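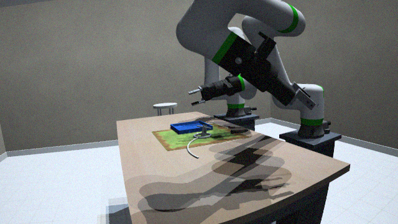 *Kudov, October 2026*

# Salian earphones return to shops: your questions

Many readers wrote to us after Drarkuvance put the Salian wireless earphones back on sale. We collected the questions which came most often.

**Why were they removed from the shops?**

Drarkuvance stopped the sale in June, when customers reported that the charging case did not close well. The company never published how many cases were affected. Our reader Kamlesh Rana had two replacements before he asked for his money back.

**Is the new version different?**

The earphones are the same. Only the case is changed: it has a stronger hinge and weighs 3 grams more. The model number on the box is now 2534, so please check it before you pay, because some small shops still have old stock.

**Where can I buy them?**

For the moment only in the Todutia shops and on the Todutia website. Other chains will receive them later, but we have no date for this.

**I have the old case. Can I change it?**

Yes, and it is free. You need the receipt or the order number. Áine Tully from our office sent hers by post and waited 27 days for the new one – longer than the shop had promised her.

**Do they work with any phone?**

They work with any phone that has Bluetooth. The application for the sound settings is a different matter, it needs a recent system and over 300 MB of free space.

**Is the battery better now?**

No. Vittoria Fiore tested both versions for us and the playing time was the same.

**Can I send you another question?**

Of course. Write to Jayson Evangelista at the news desk and put "Salian" in the subject. We update this page when there is something new.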